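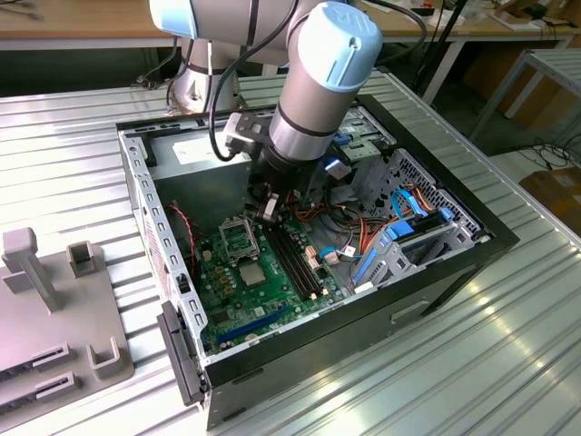
Zernedard 111 Bench Tower
Desktop computer tower for service training and assembly practice

Sondudach part number: ZD-111-B
Condition: Used, tested, cleaned
Availability: In stock, Brestside warehouse
Minimum order: 1 unit
Price: On request, contact Sales

Overview

The Zernedard 111 is a full desktop tower supplied for bench work. Processor, memory and expansion card handling can be practiced on it repeatedly without putting a production machine at risk. It has a black outer shell over a bare steel chassis and is normally worked on lying on its side with the side panel off. In that position the motherboard faces up and the power supply and socket area can be reached from above.

The unit is sold as a working computer at the time of shipment. It is not intended as an office PC and ships without an operating system, drive, keyboard or monitor.

Chassis

Bare silver steel interior, unpainted
Black plastic front bezel
Rectangular handle recess in the side edge
Slotted interior wall at the front end
Removable side panel, included

Panel and bezel latches are checked for function before packing. Light scratches on the shell and interior are normal for this grade and are not grounds for return.

Motherboard and socket

Green board with a lever-type CPU socket. The retention lever is released first, then the metal load plate swings up and the processor can be lifted out vertically. Processors must be seated with the corner mark aligned and without downward force. The load plate supplies the contact pressure when the lever is closed.

A bench processor is included. It is matched to the socket and tested in the board it ships with. Do not exchange processors between units of different board revisions. The revision is given on the packing slip.

The socket is inspected under magnification before shipment. Rated service for training use is 500 open and close cycles of the lever. Contact damage caused by a dropped or tilted processor is not covered.

Memory

Black DIMM slots with white retention clips. Modules are not fitted as standard and can be ordered as option M7. Clips must be fully open before a module is inserted, and each end should click home. Replacement clips are not stocked separately – a broken clip requires a board exchange.

Expansion

Blue PCI Express slot, full length. Suitable for card insertion and removal exercises. Cards are not supplied.

Power supply

Internal unit with silver housing. The rating label is on the face of the unit and should be read before connecting to a wall outlet. For assembly practice, leave the power cord disconnected. The supply must not be opened.

Work surface and handling

Place the tower on a flat, stable table. Ribbed or corrugated metal tops are acceptable if the case rests evenly across the ribs and does not rock. A conductive tabletop must not be used under a powered board that has been taken out of the chassis. With the board left mounted in the case this restriction does not apply.

Wear a grounded wrist strap when handling the processor or memory. A loose processor should go into its tray between exercises. It can be set down briefly inside the case with power disconnected, contacts untouched, but trays should be used for anything longer.

Keep internal wiring clear of the socket before closing the load plate.

Supplied with each unit

Tower with motherboard and power supply installed
Bench processor
Processor tray
Side panel
Packing slip with board revision

Options

M7: Memory module set, matched to board revision
T13: Spare processor trays, pack of 13
B1: Exchange motherboard, socket inspected
P1: Replacement side panel, black

Thermal paste and a cooler are not included. A unit must not be powered on with the processor fitted and no cooler in place. Coolers can be quoted by Sales against the board revision.

Shipping and returns

Towers ship upright in single cartons with the side panel fitted and the load plate closed. Check the socket on arrival and report damage within 7 days. Returned units must have the processor packed in its tray – units sent back with the processor loose in the case will be refused.

Board exchanges under option B1 are handled at Brestside only. Stock of the current board revision is expected to last until August. Orders after that date may be filled with a later revision, and trays and processors will be matched accordingly.

Page updated Wed 4 January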